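NURDALE - Crews plan to begin a prescribed burn in the Barroso Creek area in October if weather and fuel moisture stay within limits, fire managers with the Ninent Ranger District said.

The project covers 3,000 acres of ponderosa pine and oak brush north of Nurdale. Crews will burn it in blocks over 11 days, which may not run back to back. The Barroso area has not had fire of any size in 90 years, and dead wood and pine needles are deep on much of the ground.

Ignitions will start by 10 a.m. each day and stop in mid-afternoon. Two engines and a hand crew will stay on the burn overnight. A water tender will be staged at the Tilent trailhead.

Smoke will be visible from Nurdale and from the highway. It is expected to lift to the northeast during the day and settle into the creek bottom after dark. Drivers should slow down and use headlights in the early morning.

The Tilent trail and the road past the upper corrals will be closed while crews are working. The lower campground will stay open. Hunters with camps inside the burn area are asked to move them before ignitions begin.

Residents who are sensitive to smoke should keep windows closed at night and run air conditioners on recirculate. Anyone who needs to leave home for a few days should plan ahead for pets and for medicine that has to be kept cold.

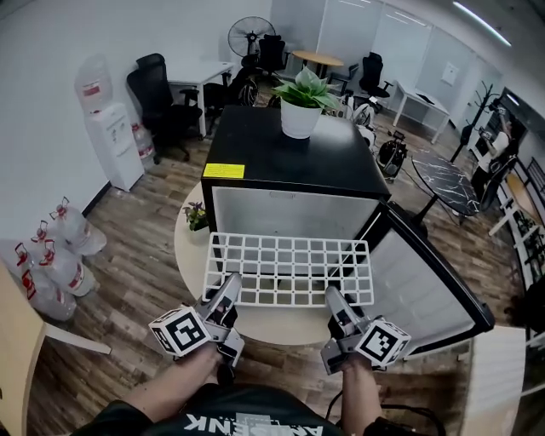
Daily updates

The district will post a notice each morning before ignitions at the Ninent office and the Nurdale post office. If winds are too strong or the ground is too wet, the burn will be put off and a new start time posted.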